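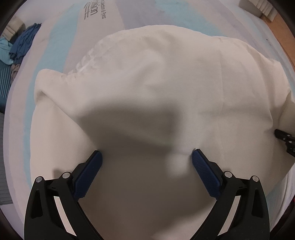
Flat sheets only, from now on

Posted Saturday, 6:40 am
by Zinchenko

OK quick one before work. I have given up on fitted sheets. Done. Two flat sheets, one under, one over, and I am sleeping better than I have all year.

Background for anyone new. We moved to the Clallum place in May and the bedroom there faces east, no trees, so the sun is on the pillow by five. Hot room. Old mattress, the deep kind. Every fitted sheet I owned popped off at the corner by 3 am. Same corner! Top left. I'd wake up with my face on bare mattress and the elastic wrapped round my arm.

Tried the clips. Tried the suspender things that go underneath, which dug into my heel. Tried buying the "extra deep" size, which just meant extra wrinkles. Spent more than I want to type here.

Then I remembered how we made beds at the summer job I had in college. Hospital corners. Took me 6 goes to get it back, muscle memory is a lie. Tuck the foot end, lift the side up into a triangle, tuck what hangs, drop the triangle, tuck again. Tight. Pull it tighter than seems polite. Mine has stayed put for 13 nights now and I toss around a lot.

Other things I like:

Folding. A flat sheet is a rectangle. That's all I have to say on that.

Drying. Goes over the line in one piece, no balled up corner staying damp with a sock in it.

Thrift stores. Flat ones are everywhere and they're cheap, becuase people keep the fitted one till it dies and give the other away. Paid 3 dollars each for mine at the place behind the hardware store. Washed them twice, hot, bit of vinegar. The musty smell went after the second wash.

Downsides, a few. Takes longer to make the bed, maybe a song and a half. Not great if the other person in the bed likes their feet out, the tucking is pretty firm. And you need a really big sheet for a deep mattress. Go up a size. A queen on a queen was short on one side for me and I had to choose which corner got left out, so, back where I started.

Still haven't figured out the winter version. Flannel is thick and the corners get lumpy. Will report back if I rememeber.

Have to run, bus.

Comments (3)

cornerlump: Go up a size, yes!! Wish I'd read that before I bought mine. Does the vinegar leave a smell?

Zinchenko: Not once it's dry. Half a cup, in the rinse.

arnar_east: Flannel works if you fold the triangle lower. Also curtains, get curtains.

Recent posts
What I packed for the Clallum move and never opened
Vinegar vs. baking soda, towel edition
Soup from the back of the freezer
The bus is late again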